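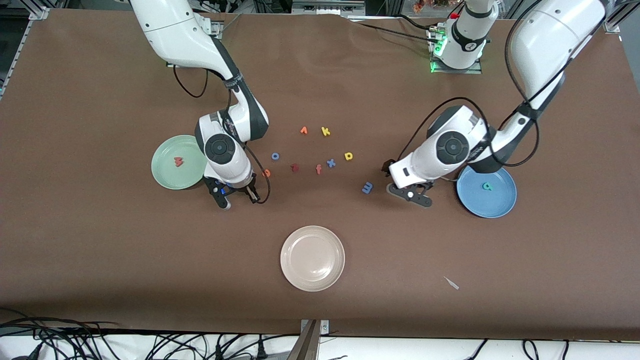 Sorting small parts goes faster when the trays don't move. At Felden we ran 100 sorts with a two-arm robot, with the plates left in one spot for half the runs and shuffled for the rest. Fixed plates gave 20 fewer dropped pieces. Foam letters are light and easily nudged, so leave open space between them and the plates, and start with one letter on a plate, like the red w on the mint-green one.

The same goes for screws at a bench - pick your spots and keep them.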